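Tuesday, May 3, 2022
By a second-year student, Games and Culture, Fleron College

How Old Is Clodia? Checking the Story Printed on the Box

Clodia is a domino game for four players in fixed pairs. The version sold by Breltus comes with a folded sheet saying the game is over 300 years old and was played by salt traders waiting for the tide. I have played it since middle school and always took that for granted. For this project I tried to find where the story came from, and I now doubt most of it.

The first problem is the tiles. Clodia needs a double-six set plus four blank "gate" tiles, and I could not find a gate tile in any older set in the college collection. The sheet shows one in a drawing that looks old, but it has no date or source. Old-looking type is cheap to make.

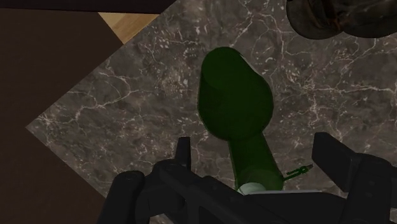 Green glass bottle and black gripper over a dark marble countertop.

I then compared 6 rule sheets. The earliest is a typed club handout from Stelmakh with no mention of traders, salt or tides. It calls the game "the new pairs game," which is hard to square with centuries of play. The traders show up first in the Breltus edition, and the later sheets repeat them almost word word for word, down to the same misspelling of "harbor." I count that as one source copied several times.

Someone in my seminar suggested the rules could have been passed on by mouth. Maybe so. But the scoring uses a bonus for closing both gates in one hand, and without gate tiles there is no bonus and not much of a game. What may be old is the blocking play underneath, and plenty of domino games have that.

I also sent a short survey to the Stelmakh club list. Of those who answered, 68 percent believed the trader story, and most said they had read it on the box. This tells us what the box says and little about where the game began. The list leans toward people who bought the Breltus set, so I would not push the number far.
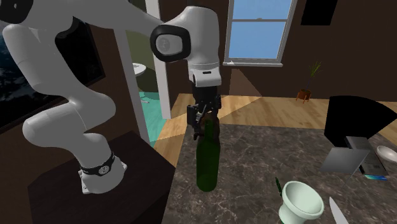 Could the game still be older than the typed handout?
It could be older by some years, but I found nothing on paper to show it, and the handout itself calls the game new.

The handout has no date either, so I can't offer a birth year for Clodia. A dated club newsletter would help more than another retelling. Breltus had not answered my letter when I handed this in.

Related reports
Do House Rules Make Dominoes Longer?
Scoring by Hand at the Stelmakh Club
What Counts as a Traditional Card Game?
Fleron Collection: Tile Sets Without Boxes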